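1/ My brother-in-law Volker Janssen has asked me, again, when he can stop emptying the dishwasher. He asks because I spent years doing stock systems for a shop and therefore, in his mind, build robots. I said I'd think about it. Regrettably, I have.

2/ For the record, a dishwasher is a robot. It's a very good one. It stands in one place, stays in its box, and does a filthy job at 70 degrees without complaint. What Volker objects to is the bit either side of it, where a person bends down.

3/ That bit is the whole problem. We've had machines for washing, drying, spinning, mowing and, if your carpets are flat enough, hoovering. The chore left over in every case is picking a thing up and putting it somewhere sensible.

4/ Arne Hellwig, who I used to work with at Albers, put it better than I can. "The machine does the job. We do the fetching for the machine." He was leaning on a label printer at the time and it was chewing his sleeve.
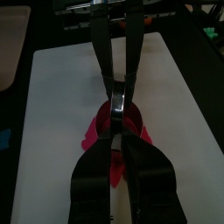
5/ Picking up crockery is the bit I'd have got wrong if you'd asked me at 20. I'd have said the clever part was deciding where things go. Any toddler can grab a mug, and will, usually yours. But to a machine a mug is a rim, a wall, an inside and a great many ways of missing. Look at those two long black fingers coming down on the dark red cup. A few millimetres off and you're nudging it across the table, along with whatever pink thing it's sitting on.

6/ You and I don't line up on a cup. We sort of arrive near it and let our fingers work out the rest while we talk about something else. I've made tea through an entire phone call with the gas people and couldn't tell you a single thing my hands did.

7/ Our stockroom at Albers was meant to go automatic one June. Conveyor, scanner, an arm at the end for packing. The conveyor was marvellous. The scanner was all right once it had been turned the other way up. The arm was superb with boxes.

8/ We didn't sell only boxes. We sold oven gloves, whisks, novelty egg cups and a range of soft placemats that slid off one another like fish. There were 500 different lines in that stockroom, and I think the arm had been introduced to the square ones.

9/ So the square ones went down the conveyor and the rest went in a cage by the door marked MANUAL, and by the end of the month the cage was bigger than the conveyor. Arne was MANUAL. He had it put on a mug.

10/ What people in shops and kitchens have in common is that nothing's ever on its own. It's on top of something, or leaning on something, or somebody has put a lid where a lid shouldn't be. A bare object on a bare surface is a thing you see in catalogues.

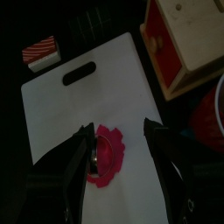 11/ Soft things deserve a post to themselves. Cloths, napkins, felt coasters, socks. A cup keeps its shape while you're making up your mind about it. A sock has a different shape every time you look, and half of it is inside the other half.

12/ Volker has been shown a folding machine. It's called the Gernudum, it's the size of a chest freezer, and it folds shirts if you clip each shirt to it first. He timed himself clipping. I'm told the atmosphere in the house was poor for the rest of the evening.

13/ I don't want to be only rude. The floor cleaner we've got (a Skovska, second-hand, one wheel squeaks) does the hall every day and I wouldn't be without it. It can't do stairs and it once spent an afternoon under the sideboard, but I've had lodgers like that.

14/ Where I'd expect machines to get useful first is the dull middle. Same counter, same handful of items, nobody's cat. Café trays. Returned crates. Putting the clean cups back where the clean cups live. A shop has reasons to make its shelves tidy for a robot. A family has reasons too, but they also have children.

15/ And I'd want to see it do the awkward ones. Cup on top of a can. Handle sticking out at a silly angle. A box with a knob on it that you might be meant to pull. If an arm will sort that lot out on a Tuesday-ish sort of table, as opposed to a display table, I'll take my hat off and it can hang it up.

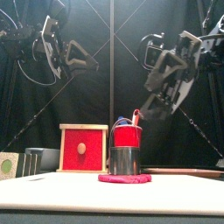

16/ Can a robot empty a dishwasher yet?

Some can get the easy things out, slowly, in a kitchen they've practised in. I wouldn't leave one alone with the glasses, and I'd still expect to put most of it away myself.

17/ The word doing the work there is "slowly". I'm not sure slow matters as much as people make out, mind. If it took all night to empty the dishwasher and was done by breakfast, I'd be delighted. My own record is 2 days, and that was by taking out clean forks as required.

18/ What does matter is having to watch it. A slow machine you can leave is a helper. A slow machine you have to stand next to in case it meets a gravy boat is a hobby.

19/ Somebody will ask about price so I'll say what I said to Volker. I don't know, and if you have to ask while standing in a kitchen with a drawer held shut by a spatula, I'd do the drawer first.

20/ He's also asked whether one could do the ironing. Volker is 56 and to my knowledge has never done the ironing. I've passed the question to my sister for comment.

21/ Arne's view, since several of you have asked after him: he's at Londino now, in returns, where everything comes back in the wrong packaging with the instructions missing. They've got an arm on trial there too. He says it's improving – it does the tall boxes as well now.

22/ He also says he's rather fond of it. When it drops something it stops dead and waits, which is more than can be said for the pair of us at Albers, who used to kick it under the racking.

23/ So the answer to Volker is that machines can do a good share of the washing, some of the floor, and a growing bit of the picking up, provided you're patient and don't own anything wobbly. I've sent him that. He's replied asking which model.

24/ Muting this for a bit now. The dishwasher's finished and it's beeping at me.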